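Workshop tips picked up at the Otbridge open day

Two of us went over to the Otbridge workshops in July, when Sindovar had its robot arms out for visitors. I went for the robots and came home with a page of notes for my own bench. Most of them cost very little.

Fix the work surface first. Hagos Weldu, who ran the demonstration, spent longer on the table than on the arm. If a board can creep, every mark you have made on it is wrong by the end of the afternoon. At home, two bolts through a scrap board will do it, or a pair of clamps if you don't want holes.

Use a perforated base if you can get one. Anything with a regular grid of holes lets you move a stop or a fence and put it back in the same place next week. Write the hole position on masking tape and stick it to the jig.

Keep the working area clear. Put out only the pieces for the job and leave bare board in front of them to work in. I have started doing this with hinges and screws and I lose fewer.

Practise with toy blocks. Sindovar tries out a new movement on coloured blocks before anything that matters. Offcuts are just as good for testing a new clamp or a router jig.
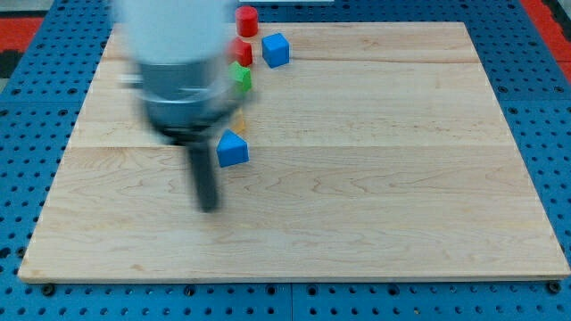
Do you need a robot to get any use out of this?
The tips are all for ordinary benches, and a board, a few bolts and a pencil will cover most of them.

Come down from above. When you pick up small parts with tweezers or long-nosed pliers, go straight down and straight up again. Reaching in from the side knocks the neighbours over. Practise with a cube first, then a cylinder, then something with sloping sides — the last is the awkward one.

Slow down for the last bit. Ming-te Fu showed us the speed settings. The arm travels fast over open space and slows before it closes on a piece. The same goes for lowering a heavy lid on to glue.

Stand back from moving machinery. Visitors were kept behind a line on the floor, and I have since painted one by my bandsaw. Two coats of floor paint, 9 cm wide, and let it dry overnight.

Bring ear plugs and a notebook if you go. The car park fills early and the tea is by the side door.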